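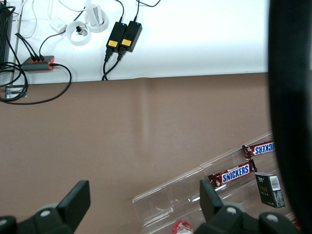

Wrist camera placement on a two-finger gripper is giving me more trouble than the choice of camera did. I am comparing two mounts for the same Wudmont wrist module, one on the side of the gripper body and one set further back along the wrist. With the current mount both fingers stay in view, which I want, but a dark, out-of-focus strip of the arm runs down the entire right edge and hides the far end of whatever lies there. The upper Snickers bar loses part of its length to it, while the lower one in the same clear tray is fully legible. The exposure also has to cope with the white tabletop in the upper part of the view, which is a good deal brighter than the brown surface where the picking is done.

The task is mixed retail items with two arms. Most of the packaging is glossy and several of the holders are clear acrylic. The controller is a Somboon unit that takes both wrist streams and one fixed stream at 60 Hz. The fixed camera is not in dispute. It sees the arms, the bottle rack and the stepped stand together, and I use it for choosing which arm goes where. It is less useful once a gripper is over the stand, where the fingers and the small boxes sit close together. For a sandwich held tilted in a wicker basket it shows me that the gripper has it, but I would not want to judge finger depth from that view.

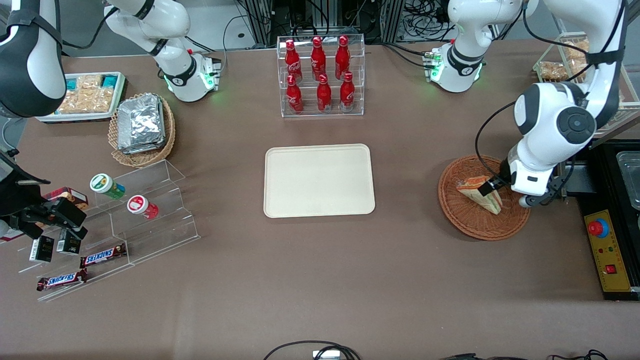 What I have measured

I ran 373 picks split between the two mounts, same operator, same item list, in an order drawn at random. Failures were logged by cause. I will not paste the whole log, but the pattern is this:

Side mount: good view of the fingertips, poor view of anything to the right of the gripper. Most failures are approaches where the item was partly behind the dark strip at the start of the move.

Rear mount: the strip is gone and the item is seen whole, but the fingertips are small in the image. Most failures are flat items in acrylic trays, where the finger comes down on a divider instead of beside the item.

The offset between the mounts is 16 mm along the wrist axis. That is the only deliberate change. Lens, resolution and exposure settings were left as they were.

What I would like to know

Is there a known reason to prefer one of these before I commit to a recalibration of both arms? And is auto exposure a bad idea with a bright border like this, or is that a separate problem I should leave for later? I have read the Wudmont mounting note, and it covers bolt pattern and cable strain but says nothing on field of view.

Sofia Vieira
08/10/2021

Sohail Bhutto

Keep the side mount and fix the occlusion by rotation. You have changed the distance, but the strip is an angle problem. A part of the arm that close to the lens will cover a wide slice of the image wherever you put it along the axis, until you are far enough back that the tips are too small. Which is what you found.

What I would try, in this order:

Rotate the camera body about its own vertical axis, away from the arm, in small steps. Check after each step that both pads are still visible with the gripper fully open. The pads are your depth reference, so they take priority over a centered image.

Then tilt downward until the bright surface occupies as little of the upper image as you can manage at the normal approach height. You lose some look-ahead. With a fixed camera already doing the coarse placement, that is an acceptable loss.

Only then recalibrate. If you calibrate first you will do it again.

On exposure: use manual. Auto exposure metered over the full image will move as the white area enters and leaves, and the change arrives during the approach, when you least want it. If the module lets you set a metering window, put it between the fingers and leave auto on, but check that the window is applied at full frame rate. On one older firmware I had, the window was accepted and then ignored above 30 Hz. No error was reported.

A caution about your comparison. A random order is good, but if the item list is the same for both mounts, the items are probably not equally hard for both. Flat bars in a divided tray punish the rear mount, and items at the right of the workspace punish the side mount. Change the share of either and you change the winner. Report the two failure types separately and do not quote one combined rate.

Tonia

i had the same thing w/ a different arm and just cropped the image. cut off the right side and trained on what was left. worked ok for me but my stuff was all boxes, nothing see-through. also have you tried swapping the finger pads? flat ones are a pain for anything lying in a tray, a thinner tip goes down next to the divider much easier. might be cheaper than moving the camera

Sohail Bhutto

Cropping removes the distraction but not the blind area. The item is still hidden, and now the operator has no sign that anything is missing on that side. I would mask the strip with a flat gray if it bothers the model and leave the image size alone.

The point about the tips is fair. Onilmont sells a narrow fingertip, and there are others. I would test it as a separate run, though. If the tips and the camera change together, the divider failures may go down and you will not know which part to thank. Note that a narrow tip also gives up contact area on round items, so put the canisters and the bottles back in the list before you decide.

Sofia Vieira

Thank you both. I rotated the camera on the side mount as suggested and stopped at the point where the outer edge of one pad began to leave the image at full opening, then came back by 2 degrees. The strip is narrower but still there. I can now see the whole tray from the usual approach pose on that arm.

Exposure is manual for now. The metering window exists on this firmware, and I have not yet checked it at the full rate.

Sohail, on the combined rate: agreed, and I have split the log by failure type and by holder. The acrylic holders account for most of the difference between the mounts — the wicker baskets show almost none. I will leave the rear mount on the shelf until the narrow tips have had their own run. The second arm still has its old calibration, so please read anything above as applying to one arm only.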